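Imprimir | Enviar por correo

¿Quedarse o irse? Los jóvenes de Villthorpe y Widstead después del instituto
Trabajo de proyecto, Geografía humana
Annapurna Kotian, Ciarán Gilmartin y Prakash Pinto
19 de octubre de 2024

1. De qué va

Villthorpe pierde gente joven. Widstead también, pero menos, y está a una parada de tren. Queríamos saber por qué dos pueblos tan parecidos en el mapa no se parecen en esto. Al principio el tema era más grande (toda la comarca, con migración internacional y vivienda vacía) y el profesor Varghese nos dijo que recortáramos. Recortamos. Queda lo siguiente: qué hace la gente cuando termina el instituto, qué le pesa más al decidir y qué papel tienen la vivienda, el transporte y la formación.

No entramos en los que se van a la universidad y vuelven años después. Daría para otro trabajo.

2. Cómo lo hicimos

Cuestionario en papel, una hoja por las dos caras. Repartimos 200, cien en cada pueblo, todos a alumnos de último curso. Lo pasamos en abril. Mala fecha, había exámenes y muchos contestaron deprisa, sobre todo la cara de atrás. La pregunta 8 (la del transporte) la tuvimos que descartar en parte: estaba mal redactada, mezclaba el autobús con el tren y las respuestas no se pueden separar.

Además, 12 entrevistas. Seis por pueblo, de media hora, algunas más cortas. Las hizo casi todas Ciarán, Annapurna transcribió. Los nombres de los entrevistados no aparecen salvo el de Saulius Ķēniņš, que pidió que lo pusiéramos.

Las entrevistas se leyeron dos veces y se marcaron por temas con colores: verde vivienda, azul transporte, amarillo familia, rosa trabajo. El rosa se nos acabó a mitad. No afecta al resultado pero explica las fotocopias del anexo.

3. Vivienda

Fue lo que más salió, en los dos sitios. En Villthorpe el alquiler más barato que encontramos anunciado durante el trabajo era de 645 al mes, un dormitorio, sin amueblar, encima de una lavandería. En Widstead no encontramos ninguno de un dormitorio, solo habitaciones en casas compartidas. Las habitaciones permiten marcharse de casa de los padres sin marcharse del pueblo, y eso en las entrevistas se nota: los de Widstead hablan de «mudarme», los de Villthorpe de «irme».

Es una diferencia de palabras, ya lo sabemos. Pero se repite. Una chica de Villthorpe lo explicó así: «Si salgo de casa de mi madre, salgo del pueblo, no hay un paso en medio».

Aquí nos falta comparar salarios. Teníamos pensado hacerlo y no llegamos.

4. Formación

Los dos institutos mandan a sus alumnos de formación profesional al mismo centro, Degefa, que está en Widstead. Los de Villthorpe tienen que cojer el autobús de las siete menos diez. El siguiente llega cuando la clase ya ha empezado.

La oferta ha cambiado bastante. Antes era carpintería, peluquería, electricidad y poco más. Ahora hay también cuidados, logística, cocina y automatización. En los grupos nuevos hay más chicas que en los viejos, según el folleto del centro, aunque en automatización pocas. A los alumnos les gusta que sea variado. A los padres les preocupa otra cosa – que después de estudiarlo haya dónde trabajar a menos de una hora. Es una preocupación razonable. En Villthorpe queda el taller de Jatine, la residencia de mayores, los dos supermercados y el ayuntamiento.
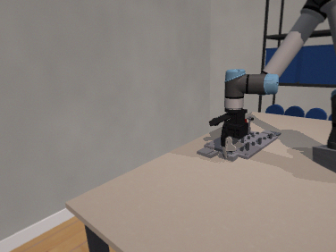 Simulación: brazo robótico sobre la mesa, con la pinza negra.

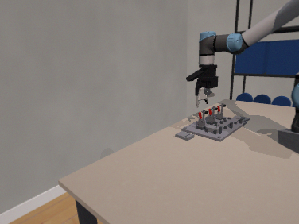
Sobre las prácticas hay opiniones muy distintas. Los que las hicieron en Widstead las valoran bien casi siempre. Los que las hicieron lejos se quejan del viaje y de que no se les paga. Uno nos dijo que gastaba en billetes más de lo que gastaba antes en salir, y que por eso dejó de salir. Dos entrevistados abandonaron el curso y ninguno de los dos por las notas.

Saulius Ķēniņš estudió cocina, vive en Villthorpe y trabaja en Widstead. Copiamos un trozo entero de su entrevista:

«Yo me quedé por mi abuelo, al principio. Luego me salió lo del comedor escolar y el horario es bueno, a las cuatro estoy fuera. Mis amigos me preguntan si no me aburro. Pues a veces. Pero ellos comparten piso con gente que no conocen y tampoco es que salgan mucho».

5. Transporte

Con la pregunta estropeada solo podemos usar lo que salió hablando. El tren gusta, va rápido, pero el último de vuelta a Villthorpe sale demasiado pronto para quien trabaja en hostelería. O tienes coche o te lleva alguien. Varios entrevistados dependen de un hermano mayor, de un vecino, del encargado. Cuando esa persona cambia de turno, se acaba el trabajo.

El carné de conducir sale como condición en muchas ofertas. Sacárselo cuesta y hay lista de espera para el examen. Prakash propuso un mapa con los tiempos reales de viaje puerta a puerta y empezó a hacerlo, está en el anexo, le falta la parte norte de Widstead.

6. Familia y amigos

Aquí esperábamos poco y salió mucho. Habíamos puesto una sola pregunta, casi al final de la hoja, y la gente escribió en los márgenes. Abuelos que cuidar, hermanos pequeños, el equipo de fútbol, el coro, el novio. También al revés: padres que empujan a irse. En Villthorpe esto último es más frecuente. Una alumna puso «mi padre dice que quedarse es rendirse», subrayado.

En cambio los amigos pesan en las dos direcciones. Si el grupo se queda, te quedas. Si se van tres, se van todos al año siguiente. No tenemos una cifra para esto, es una impresión de las entrevistas, y seguramente habría que preguntarlo de otra manera.

7. Lo que sacamos

– La vivienda compartida ayuda a Widstead. En Villthorpe casi no existe y sería lo primero que miraríamos.
– El centro de formación atrae, pero atrae hacia Widstead. Los alumnos de Villthorpe hacen allí los amigos y luego buscan allí el trabajo.
– El horario del último tren importa más que la frecuencia durante el día.
– La familia influye más de lo que creíamos y no siempre para retener.

Los dos pueblos están más conectados de lo que pensábamos al empezar. Puede que compararlos como si fueran dos casos aparte sea un error, mucha gente vive en uno y hace la vida en el otro. El profesor Varghese nos lo comentó en la revisión y ya no había tiempo de cambiar el planteamineto.

8. Problemas

La fecha del cuestionario. La pregunta del transporte. Solo preguntamos en los institutos, o sea que los que ya lo habían dejado no están, y son justo los que más interesaban para la parte de trabajo. Las entrevistas salieron por contactos nuestros, con lo cual se parecen un poco entre ellas. En Widstead cuatro de los seis son del mismo barrio.

Reparto: introducción y vivienda, Annapurna. Formación y entrevistas, Ciarán. Transporte y mapa, Prakash. Lo demás entre los tres, la última semana.

Anexos: hoja del cuestionario, guion de entrevista, mapa (incompleto), transcripciones.

Imprimir | Enviar por correo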